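Section 4: Marking out and laying the table

Gisler layout guide, revised Saturday, June 21, 2025

You need blue painter's tape, a rule, a soft cloth and the mug set.

1. Wipe the surface and let it dry.

2. Run the long strips first, then lay the cross strips over them. Press each crossing down with your thumb.
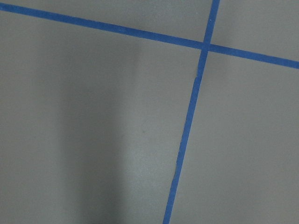
Fig. 13. Two strips of tape crossing.

3. Check the edges. A ragged edge is acceptable — a lifted corner is not. Trim it or press it flat.

4. Put the enamel mug inside a cell and keep it off the tape.

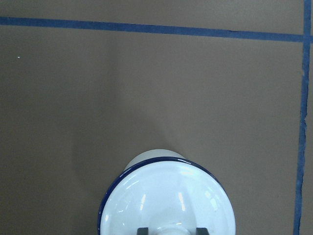 Hold it by the handle when you move it, as the rim chips easily. If it does chip, take it out of use and ask Rahel Schwaiger for a new one.

5. Add the glass funnel last. It may lie on its side, provided it cannot roll to an edge.

Caution: do not stack glass on enamel.

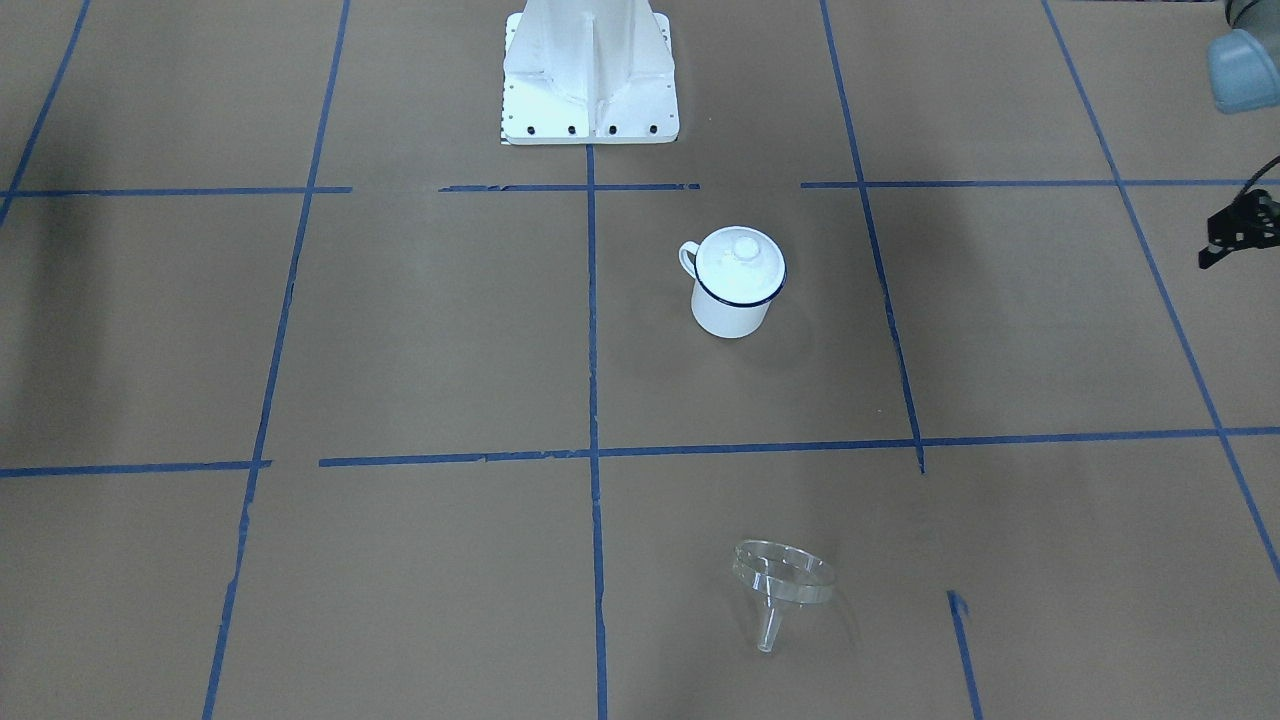
6. Stand the mug upright for the final check. Look along the tape from both ends of the table and replace any strip that has come away.

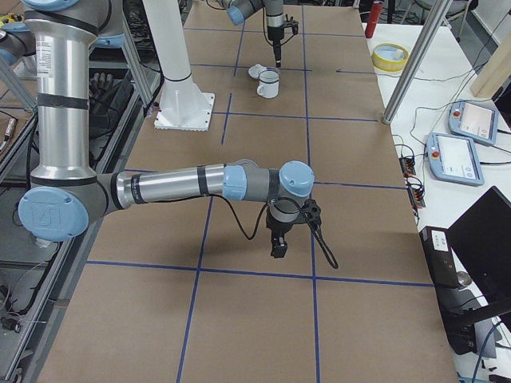
Fig. 14. White mug upright in one of the upper cells.

Note: spare tape is kept in drawer 63. Return part rolls to the same drawer, with the loose end folded under.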